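Jadska Workshop Building – Progress Report to Odden
18/10/2024

Reporting period: July to September
Site: Berent

1. Heating and ventilation
Replacement of the supply ducts on the ground floor is complete. The upper floor is at 80 percent. The remaining work covers the corridor branch and the two end rooms, and depends on delivery of fire dampers from Dramani. The supplier has confirmed shipment in October.

2. Air leakage
A second pressure test was carried out after the window seals were replaced. Leakage at the north wall is still above the contract value. The contractor has traced most of it to pipe openings above the suspended ceiling – these were left off the original drawings and will be sealed under the existing contract.

3. Electrical
The new distribution board is in service. Almost 400 meters of old cable have been removed. Labeling of circuits is behind schedule and is carried over to the next period.
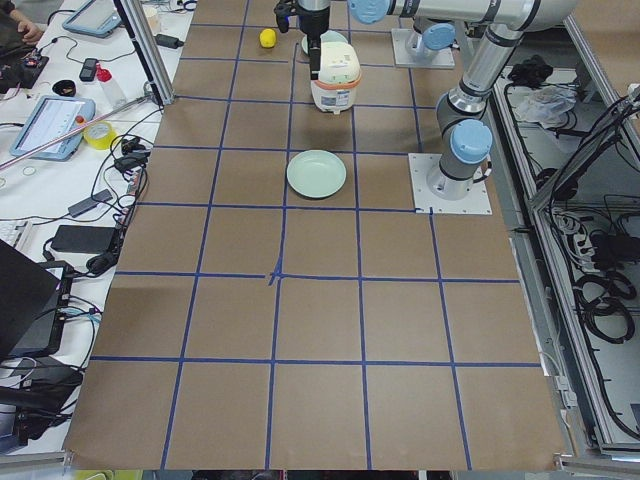 4. Budget
Spending to date is within the approved amount. The duct work came in under estimate, and the difference has been moved to the sealing work in section 2. No additional funds are requested.

5. Open items
– Damper installation, 18 units
– Repeat pressure test, north wall
– Circuit labels, both floors
– Revised drawings to be sent to Odden with the next report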